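Setting Up a Lease Request for a Baler

Albers handles lease requests for balers, compactors and conveyors through the Betum form. Most requests that come back to the sender are missing a power rating or a weight record. The steps below cover a single baler at a single site.

Before you start

Have the last three months of scale tickets on hand, the floor plan of the loading area, and the name of the person who can sign for the site. If the site rents its building, you also need written consent from the landlord for any anchor bolts.

Step 1. Work out your monthly volume

Add the net weights from the scale tickets and divide by three. Use net weight only. The Jirkstead site, for example, came out at 2,737 pounds of cardboard a month, and that figure went straight into field 8 of the form. Do not round it.

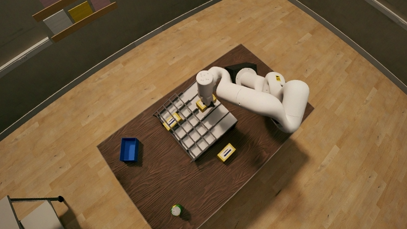
If plastics and cardboard go through the same machine, enter them on separate lines. The form adds them for you.

Step 2. Choose the term

Terms run in whole years. A longer term lowers the monthly payment but raises the total paid. Check the end-of-term line before you pick one - a fair market value lease and a fixed buyout lease look the same on the first page and differ only there.

Step 3. Enter the site details

Give the voltage and phase at the panel, the clear ceiling height, and the door width. Freight delivery is included for sites up to 400 miles from the Plavholm warehouse. Past that, ask for a freight quote and attach it.
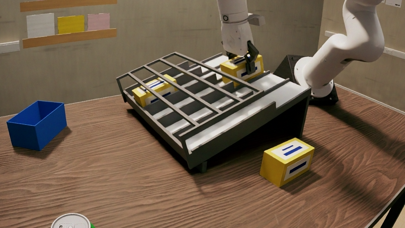

Page last changed: July, by N. Nartey

Step 4. Attach the service plan

Pick either the basic plan or the full plan. The basic plan covers the hydraulic unit and the controls. Bale wire, belts and wear plates are billed separately under both.

Step 5. Send the request

Save the form as a PDF and send it to Rodrigo Carvalho in the leasing office. Requests received before noon are logged the same day. A quote is valid for 14 days from the date printed on it. After that the rate is reset and the form must be sent again with current scale tickets.

If the request is returned, correct only the marked fields and keep the original request number.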